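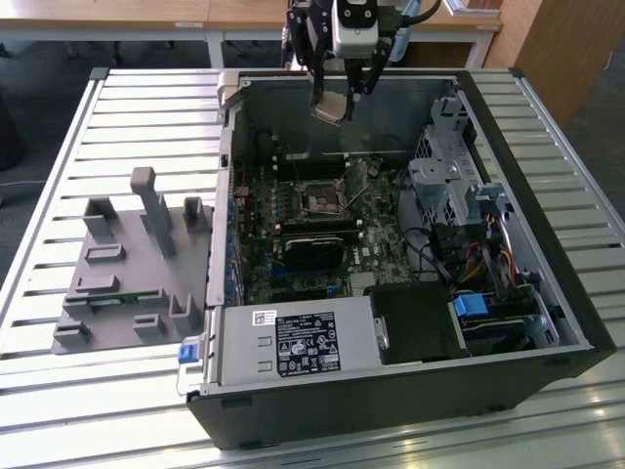 It isn't the shots that wear you out, one foster in Clunville wrote to us, it's keeping a young dog from running for the better part of a season. She had a two-year-old hound mix at the time, heartworm positive, who had figured out how to open the baby gate in the hall. She asked whether anyone else was doing this and how they got through it.

Plenty of people are. The Reinholz shelter, which takes in strays from Clunville and the farm roads south of it, had about 20 heartworm-positive dogs on its list when we visited. Most of them looked fine. A dog can carry heartworms for a long time with no sign of it beyond a soft cough or a little less interest in the second half of a walk. Many of the people who fall for these dogs at the front desk go home without them after they hear the word "positive."

The shelter's answer is foster-to-adopt. The dog goes home with the family, the shelter pays for the medicine, and the adoption is made final when treatment is done. The family's side of the deal is mainly keeping the dog quiet. They also drive to appointments, give pills on time, and call if the dog coughs hard, faints, won't eat or seems to have trouble breathing.

## What the treatment looks like

Heartworm is spread by mosquitoes. The young worms get into the dog through a bite and take months to grow up, and the adults live in the heart and the large blood vessels of the lungs. Killing the adults is the risky part. As they die they break up, and the pieces travel into the lungs. A dog whose heart is pumping hard is more likely to end up with a blockage.

That is why the calendar is so long. At Reinholz, a dog usually starts with a month of an antibiotic along with a monthly preventive. After a waiting period comes the first injection, deep into the muscles of the lower back. A month later there are two more, a day apart. Some dogs are sore and sulky afterward and don't want to be touched near the hips. Several weeks of strict rest follow the last shot, and a test months later shows whether the worms are gone.

One Reinholz dog, a brown shepherd cross, was on restricted activity for 96 days from start to finish. His fosters marked each one on a feed store calendar taped inside the pantry door.

"Restricted" means a leash for every bathroom trip, even in a fenced yard. It means no stairs if they can be avoided, no wrestling with the other dog, no fetch, and a crate or small pen when no one is in the room. Walks are short and slow. The shelter suggests 10 minutes at most in the early weeks and less than that once the shots begin.
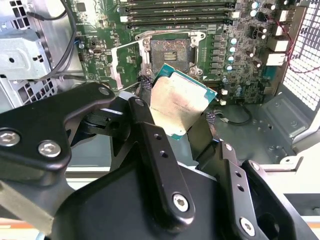 ## Keeping a bored dog busy

The fosters we talked to had all tried the same things first: frozen food toys, chews, a snuffle mat. These help for a while. A dog who is used to them will empty a stuffed toy before the coffee is made.

What worked better for many of them was spreading meals out. Breakfast can be fed a few pieces at a time for lying on a mat. Supper can be hidden in a cardboard box full of crumpled paper, as long as the dog isn't the kind who eats paper. Nose games work well too, with the food placed low and close together so there is no jumping.

It's also a good time to teach things that don't require moving much. Chin rests, nail handling, wearing a muzzle and staying relaxed when someone knocks can all be taught to a dog lying on a blanket. The hound mix with the baby gate learned to hold still for ear drops. She still opens the gate, so it now has a clip on it.

Ask the vet about calming medicine early. A couple of the fosters said they waited too long, thinking it was cheating. A dog who throws herself at the crate door is working her heart harder than one who takes a mild sedative and naps through the mail delivery.

Other pets need a plan. A steady older dog can be good company on the far side of a gate. A puppy usually can't. The disease doesn't pass directly from dog to dog, but mosquitoes can carry it between them, so every dog in the house should be on preventive. Cats can get heartworm as well, and your vet can say what to give them.

## Before you sign up

Look at your house before you look at dogs. A first-floor room with a door is worth more than a big yard. Someone who works from home has an easier time of it, though we met fosters with ordinary shifts who managed with a neighbor coming by at noon.

Ask the shelter to put in writing what it pays for and what it doesn't. Reinholz covers the shots, the pills and the follow-up test, but not food, and it wants emergencies to go through its own clinic if there is time. The nearest overnight hospital is in Porkcombe, a long drive from the south end of the county, and fosters are told to learn the route before the first injection.

Ask too what happens if it doesn't work out. Dogs can come back at any point, and the shelter prefers a phone call in the first week to a worn-out family in the second month. New foster applications open again in April, ahead of mosquito season.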